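Fidlow opens up its gripper care routine for anyone to use

23/05/2026 - Fidlow has published the full routine it uses to set up, check and repair its hand-held grippers, and it is free for anyone to read, copy and change. The guide covers one tool from tip to cable: the two fingers, the pads, the housings, the camera module and the wiring that ties it all together. It was written by the people who do the work at the bench, and we're delighted with how it has come out!

The routine began in April as a single sheet of paper kept by Rohani Harahap, who looks after the tools at Fidlow. It listed the things she checked before handing a gripper to a colleague. Other people started adding to it, the sheet filled up on both sides, and Carola Hamann offered to turn it into something a newcomer could follow on their first morning.

"I wanted plain words," says Hamann. "If a step says 'check the pad', I want to know which part of the pad and what I'm looking for. We went back over every line with a gripper on the table, and quite a few of them changed."

The finished guide has 18 steps and is split into a daily check and a longer service. The daily check begins with the fingers. Open them all the way, look at both tips from the front, and close them slowly until they meet. The tips should touch evenly. If one arrives before the other, or sits a little higher, the guide sends you to the pad screws first, as these are the commonest cause and the quickest to put right. Pads are always changed as a pair, even when only one looks worn.

Next comes a short grip test using ordinary things. Fidlow's team likes a mix: something soft in a shiny wrapper, something flat in a bag, and a loose coil of cable, which is surprisingly hard to pick up cleanly with worn pads. Each item is lifted, held still and set down again. Any slipping goes in the log along with the name of the item.
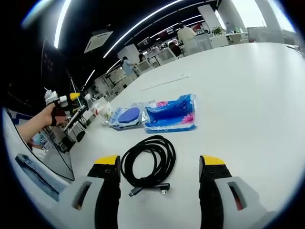

How often should the pads be changed?

Go by wear and leave the calendar out of it. The guide asks for a close look at both pads after every 60 hours of use, and a change as soon as the surface has gone smooth or an edge has begun to lift. A tool used mainly on soft packaging may go through several checks on the same pair.

The longer service takes in the parts that people tend to forget. The housings come off, the slots are brushed out, and the moving parts are wiped down before anything is tightened. Dust is the great enemy. Harahap keeps a soft paintbrush for the job and is firm that compressed air should stay on its shelf, having once spent an afternoon getting fluff out of a spot it had been blown into.

Cables have a chapter of their own, and it is the one the team is proudest of. A gripper that is carried about all day pulls on its wiring with each turn of the wrist, and faults that look like a bad camera or a sticky finger often start at a plug. The guide shows how to leave enough slack for the hand to move freely, where to tie the bundle, and how to test a suspect cable by swapping it for a known good one before opening anything up. Bends near a plug should be wide and easy. A cable that only works when held at a certain angle is taken out of use at once and labelled, so that it can't wander back into the spares drawer.
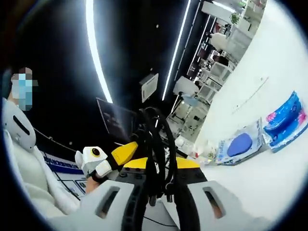 After the cables, the lens gets a wipe with a clean dry cloth, and the tool is held up and turned slowly while a second person watches the picture on a screen. Doing this in pairs was Kai Sperling's idea. He noticed that someone working alone tends to look at the hand and miss a brief flicker in the picture. With 2 people, one moves and one watches, and they swap over for the next tool.

The guide was tried out before release by Dikano, a small workshop that had never serviced this kind of tool. Its team was given the text, a bag of spare parts and no other help. They found 7 places where the wording could be read in more than one way, and all of them have been rewritten. The order of two steps was changed as well: the pads now go back on before the housings, which saves undoing the same screws again later.

"It was great fun, and a bit humbling for us," says Roswitha Frerichs, who leads the project at Fidlow. "We thought the text was clear. Then we watched somebody else follow it and saw where they stopped and frowned. I'd love more people to try it and write to us about the bits that made them frown."

A blank log sheet comes with the guide. It has room for the tool's number, the date, the parts changed and a line for remarks, and it fits on one side of paper. Fidlow suggests keeping it in the same box as the tool.

Work has already started on a further chapter covering storage and transport, including how to pack a gripper so that nothing rests on the tips. Readers with tricks of their own are warmly invited to send them in.

Questions, corrections and requests for printed copies can be sent to Anneliese Diekmann at the Fidlow press desk.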